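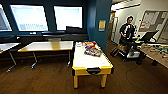

Shared Rooms and Kitchenette: Frequently Asked Questions
Hodari Workspaces, Stulton
Last revised Friday, August 21, 2026

Who may use the shared rooms?
The project room and the kitchenette are open to all tenants of the Mayrhofer Building and to their registered guests. A tenant may bring up to 40 guests to a single event. Guests must sign in at the front desk.

How do I reserve the project room?
Requests are submitted through the tenant portal at least 48 hours in advance. The room has an area of 1,471 square feet. Reservations cover the room only; the kitchenette remains open to other tenants at all times.

May the tables be moved?
Yes. Tables may be rearranged within the room and must be returned to their original positions at the end of the reservation. Please lift tables when moving them. Dragging marks the floor. The window ledge is not to be used for seating or for storing equipment.

Are the snacks free of charge?
Packaged snacks set out on the long white table with the yellow trim are provided for tenants and guests. Please take them in reasonable quantities. Tenants with food allergies should read the label on each package. Hodari does not guarantee that any item is free of a particular allergen.

What is available in the kitchenette?

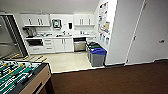

Kitchenette, with the foosball table in the adjoining carpeted area.

Tenants may use the refrigerator, coffee maker, microwave, sink and dishwasher. Food placed in the refrigerator must be labeled with a name and a date. Unlabeled food is discarded every Friday afternoon.

Who runs the dishwasher?
Cleaning staff start it each evening. Please load cups and plates directly and do not leave them in the sink. Items that must be washed by hand should be washed, dried and put away by the person who used them.

Where does trash go?
Use the bins at the right end of the kitchenette. Empty food containers before recycling them. Event organizers with large amounts of cardboard should ask the front desk for access to the loading area.

When may the foosball table be used?
At any time outside quiet hours, which are 9 a.m. to 11 a.m. on weekdays. Drinks may not be placed on the rail or the playing field. Sign-up for the Drindusance Cup, the annual tenant tournament, is handled at the front desk. Teams consist of 2 players.

Whom do I contact about damage or missing supplies?
Write to Theresia Fankhauser, Tenant Services, through the portal. For leaks or electrical faults, call the front desk immediately.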